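Section 5: Filing notice of a march or rally

Use this section when your group plans a public march in Ondthorpe. Small indoor meetings need no notice.

1. Log in to the Gemov portal and choose "Public events."
2. Enter the route, start time and expected turnout. The limit for the Drarcombe Road route is 600 people.
3. Name one organizer. Police will call this person first.
4. Upload your parade marshal list. Groups over 300 must attach Form 47.
5. Press Submit and save the receipt number.

Note: Route changes need a new notice – edits to the old one are not read.

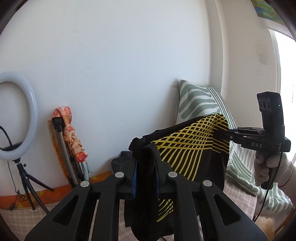
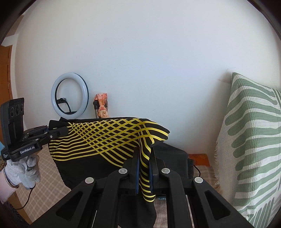 Caution: Do not set off before you have written approval. The organizer can be charged if the march leaves early, even when the notice was filed on time.

Last revised 24/12/2024

5 shares | 0 comments

Related
Kahraman Square: rules for loudspeakers
Appealing a refused permit
October road closures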